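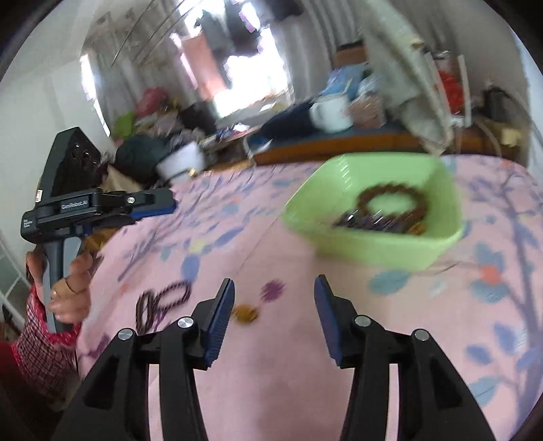 2023-08-01

Bom, caderno aberto em cima da cama, que hoje a mesa grande ficou com as encomendas do Trulach e não sobrou canto para mais nada. Assunto do dia: as pulseiras de contas. Outra vez as pulseiras, sim, eu sei!

A ideia é simples e já devia ter sido feita em julho: tirar tudo do saco velho, separar por tom e por tamanho, e deixar na cesta verde só o que vai para a banca. A cesta é boa para isto, tem os lados inclinados e a gente mete a mão sem virar tudo. As castanhas-escuras ficam mais para o fundo, as roxas à frente. À frente porque são as que a Cúc Tô me pede sempre primeiro, e eu já me cansei de escavar.

Nota sobre a colcha: trabalhar em cima da cor-de-rosa dá mais jeito do que eu pensava. As contas escuras veem-se logo no pano. Já as roxas… cuidado com as flores e as folhas lilás, que a vista cansa e uma conta pequena desaparece ali no meio. Para as claras, pano branco por baixo. Fica decidido.

**Elástico**

Aqui é que a coisa se complica. O rolo novo, o Jendik, tem 16 metros e é mais rijo do que o anterior. Estiquei três pulseiras castanhas na mão, devagar, e depois larguei-as em cima da colcha: duas voltaram ao redondo, a terceira ficou torcida, a fazer uma espécie de oito. Não me parece defeito das contas. Acho que dei o nó com o fio já enrolado sobre si mesmo. Experimentar amanhã: deixar o fio pendurado com um peso durante a noite, cortar só depois e enfiar a direito.

O nó, para não me esquecer: nó de cirurgião, uma gota de cola, esperar até secar mesmo (mesmo!) e só então puxar para dentro da conta maior. Da última vez tive pressa e a cola agarrou-se ao furo, ficou um alto horrível que arranha o pulso. Essa pulseira ainda anda por aí, uso-a eu, castigo.

**Contas soltas**

As redondinhas castanho-douradas são um caso à parte. Rolam que é uma coisa doida. Pus a caixa da Meredith do lado da almofada e agora a regra é: conta solta vai direta para lá, não fica «já a guardo» em cima da colcha. A Cúc quer usá-las como pendente nas castanhas-escuras, uma por pulseira, e eu gosto da ideia, aquece a cor. Só não sei se o furo aguenta o fio dobrado. Ver com a agulha fina antes de prometer seja o que for.

Temos 450 contas dessas no pedido à Drelden, em saquinhos. Perguntar se dá para passar a 500 sem pagar outro envio, e pedir que não misturem o tom de mel com o mais escuro como fizeram da outra vez.

**Tamanhos**

Continuo a medir no tubo de cartão e funciona, mas as roxas amontoadas enganam: parecem todas iguais e não são. Apanhei uma de criança no meio das de adulto. A partir de agora, fitinha atada nas pequenas antes de irem para a cesta. Cúc, se leres isto: a fita amarela está na gaveta do meio, a azul acabou.

Também pensei em enrolar cada pulseira em anel antes de a pousar, em vez de despejar. Ocupa mais espaço mas não se prendem umas nas outras, e nas castanhas nota-se logo a diferença na arrumação. Nas roxas ainda vai tudo ao monte, confesso que me faltou a paciência.

**Por fazer**

- [ ] pendurar o fio com peso
- [ ] refazer a torcida, nó novo
- [ ] testar a agulha fina na conta dourada
- [ ] escrever à Drelden
- [ ] etiquetas: preço atrás, à frente fica feio
- [ ] desfazer o monte das roxas (eu ou a Cúc, quem chegar primeiro)

Ah, e comprar cola, que o tubo está mesmo no fim e já o cortei ao meio para aproveitar o resto.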